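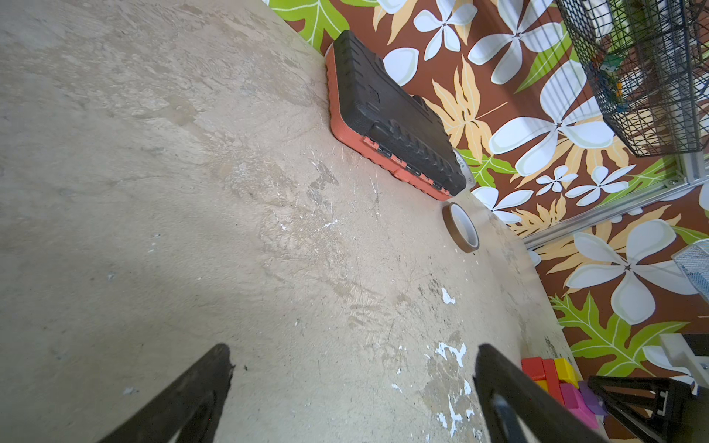

Re: [brarkville-trails] Anyone heard from the two hikers?

November 5, 2024

Hi all,

Good news first, they're both fine! I got off the phone with the ranger desk a little while ago and the pair walked out to the road on the Allau side this morning, cold and hungry but on their own feet. They'd missed the turn at McPhee Creek in the fog, followed the wrong bank for 6 miles and then (smart move) stayed put under a tarp once it got dark.

Kenji Sorensen wrote:
> Does anyone know if they still need people for the search?
> I can bring 2 radios and my truck, and I could be at the
> McPhee lot by 8. Also, is the creek road open past the
> gate? It was washed out in February and I never heard
> if they fixed it.

Kenji, thank you, but you can stand down. The road is open past the gate, though it's rough, and I wouldn't take anything low up there. If you have a spare hour I'd love help hanging a new sign at that turn. The old one has been face down in the brush since summer and I've walked right by it myself, so I can't blame them one bit.

Everybody else who was packing up to drive over, same thing, go home and get warm. And whoever left a green thermos at the Brarkville trailhead, I've got it.

Pat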